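About Us

Hi, and welcome to Skelico! I'm Hanne Þórarinsdóttir, and I started this company with 2 secondhand arms and a lease on half of the old Druko warehouse. We still have that half. We've since taken over the other half too, and knocked a doorway through, a bit crookedly if you look at it from the parking lot side.

What we do is teach robots to pick things up. Household things, mostly: the stuff that ends up on a floor or a counter and has to be moved somewhere else. Our customers make machines for care homes, hotels and small kitchens, and they come to us when their arm can do a neat weld or stack a pallet but goes to pieces over a soup bowl. We work out the gripping, write the software for it and hand it over with somebody on the phone for as long as they need us.

I used to work for a packaging firm called Kárason, where every box was the same size and arrived the same way up. I liked it there! But I kept going home, looking at my own living room and wondering how a machine would cope with any of it. That's pretty much how Skelico got going.

Come and see us

Twice a year we open the doors, once in May and once in the fall, and anybody can come. Neighbors, students, customers, somebody's grandfather who used to fix elevators (he stayed until we locked up). There's coffee, there's a long table of cinnamon rolls from the bakery on the corner, and every one of us takes a turn running a demo and answering questions.

The last one was in October 2023, and we had 355 people through the building, which is a lot when you only have 40 chairs. The floor demo was the busy spot all day. Lifting from a tabletop is fairly friendly work, but down on carpet the fingers have to come in low, and smooth curved things love to slide away from you. So we give the arm a rim to go for. It closes on the edge and that gives it something to hold on to. People asked wonderful questions about this, the best one being from a girl who wanted to know if it could tell when it was squeezing too hard. (We're working on it. She got a sticker.)
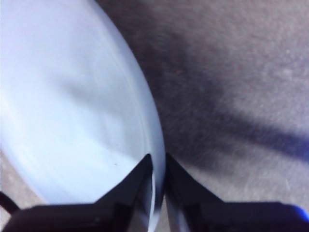 Fingertips on the edge of a smooth, pale piece, down at carpet level.

We also show the wrist camera view at open days, and I think it's my favorite part. You get right down to the fuzz of the carpet, every speck and shadow, and you start to see why a shadow running next to a bright rim is worth a whole afternoon of our time. Our newest gripping software, Grakard, has been through 3,000 practice lifts so far, and the whole team has taken turns at setting things back down for it.

If you'd like to visit outside the open days, just write to us. School groups are very welcome, and so are customers with an awkward object in a bag. Bring it along and we'll put it on the floor and have a go!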